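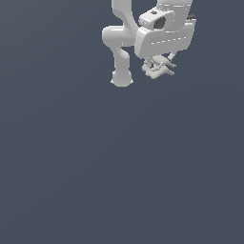 How to run a robot demonstration for the general public

Last June we opened the Piltstead workshop to anybody who cared to walk in, and a fair number of people did. I had volunteered to look after the robot station. This page is what I wrote up for whoever has the job next, tidied a little after Areti Alexiou pointed out that half of it was grumbling.

You'll need one arm with a gripper, one computer running the simulator, a big screen, a roll of floor tape, two people who can talk and one who would sooner not. Allow 25 minutes per group. You will be told that 40 is better by someone who won't be standing up for it.

Step 1. Start in the simulator

Put the simulated arm up on the screen before the doors open and leave it there. Visitors drift toward a large screen the way they drift toward a sausage sizzle, and it gives them something to look at while the real arm is still homing.

Strip the view back. Our first version had a bench, a shelf and a rather nice floor that Nima Rahimi had spent an evening on, and every question we got was about the floor. With a plain blue-grey background and only the arm hanging down into it, people asked about the joints. Nima has mostly forgiven me.

Bring the view in near the gripper. The base is the dullest bit of the machine and it can stay out of shot. What you want on the screen is the hand and enough of the arm that people can work out what it's hanging from. Keep the pale grey material as well. We tried colouring each link differently and it looked like playground equipment.

Check the fingers before you walk away. From some angles a half-closed gripper reads as a jumble of small parts, and a child will tell you it's broken. Orbit the view until you can explain which bit goes where. If you can't, open the fingers and try again.

Step 2. Mark the floor

Tape a line well outside the reach of the real arm, then tape a second one further back. Adults respect the second line. Children regard both as decoration, so put your quiet person there. Ours was Sotiris Balaskas, who said perhaps 20 words all day and didn't lose a single child over the line.

Step 3. Rehearse the move

Pick one task. Ours was lifting a foam block out of one tray and placing it in another, at a speed best described as pensioner leaving a car park. Run it in simulation first, then on the arm with the trays empty, then with the block. If you change anything at all, including the height of the trays, go back to the simulation. I skipped this once, after a colleague swapped the trays for a deeper pair, and the gripper pressed down on the rim with great sincerity until the stop kicked in.

Save the working version under a name you'll recognise under pressure. "Final" is not a name. We had four of those.

Step 4. Show both together

Play the simulated move on the screen, then run the real one. Don't talk during the real one. The arm makes a small whirr as it turns and people like to hear it – more than they like to hear you, as I learnt from the feedback cards.

Then ask the group what differed. Somebody will notice that the foam squashes. Somebody else will notice that the real cable swings about and the simulated one isn't there at all. These are good openings, and you can get through most of the syllabus on the strength of them.

Step 5. Take questions

You'll be asked whether it can make coffee. Have an answer ready. Sofia Fragkou used to say "not twice", which got a laugh in every session and saved us a long chat about liquids.

You'll be asked what it costs. Find out beforehand, and find out whether you're allowed to say.

You'll also be asked whether it will take people's jobs, generally by someone whose job you know nothing about. Don't be breezy. Tell them what the arm did today, how many people it took to set up, and what you honestly don't know. Mervin Li handled this far better than I did and I'd send those questions his way again.

Step 6. Pack up

Park the arm, power it down, and only then peel up the tape. Leave the simulator until last, as there's always a late family at the door. Ours turned up with the lights half off and stayed through two full runs on the screen, and the youngest wanted to know where the rest of the robot was. I zoomed out and showed her. If you've built a base for yours, make sure it's loaded.

The foam blocks live in the blue tub under the Zervas bench. Please count them back in. There should be nine.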